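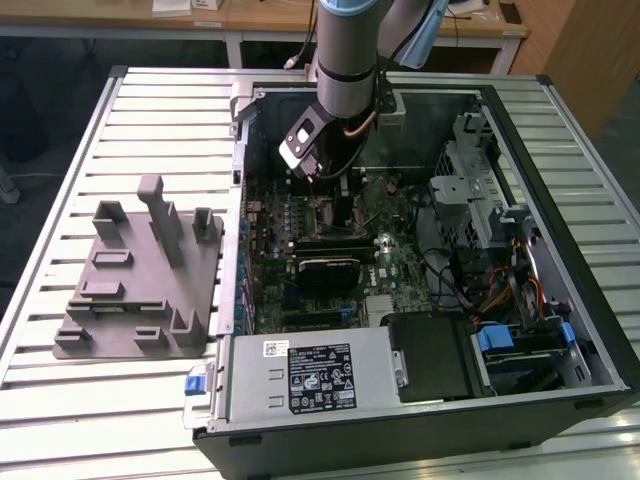 An afternoon at Stuleo, including the part where it stopped

The invitation said the open day at Stuleo would show us "the future of computer recycling, at work." It was at work when I got there. I want that on the record, given what follows.

Stuleo takes in old office desktops and gets a robot arm to pull out whatever can be sold again, memory first. The workshop smells of warm dust. Thirty of us had signed up, so we went in by turns and stood behind a strip of yellow tape, holding paper cups of very strong coffee and trying to look like people who might invest.

Our guide was Wing-yan Poon, who runs the cell and has clearly done battle with it. She had a Dell tower open on its side on the slatted table, the arm reaching down over the memory area, and a gray printed fixture next to the case. The fixture is 3D-printed in house. They are on version 30, and I was told not to ask about version 2.

The first run went fine. The second did not. The arm went down, thought about it, and quit with a message on Wing-yan's laptop: force limit, protective stop. The man beside me clapped, believing this to be the end of the program.

What had happened, once she had scrolled back through the log, was dull in the way real faults are. The previous tower had been swapped out between runs and the new one was sitting slightly crooked on the slats. The software, which is called Tellel, was still using the old position. So the fingers pressed down on the edge of the slot where they expected a module, the wrist felt it, and everything halted. It was error number 2765 since they started keeping a list. She read the number out with what I would call pride.

Remedios Baluyot, who handles safety, then gave the best talk of the day without having planned to. You do not reach in. You do not nudge the case straight with one finger while the arm is "only paused." She made Wing-yan press the stop button, lock the power off and hang her tag on the switch before either of them touched the tower. It took longer than the fault did. A visitor asked if all that was needed for an arm that had already stopped, and she asked him how he knew it had.

They squared up the case, ran the position check again and restarted. I was on the wrong side of the tape by then, being moved along to the cable room, so I can't tell you how run three went. There was some cheering.

Parking is behind the building, and the sign for it faces the wrong way.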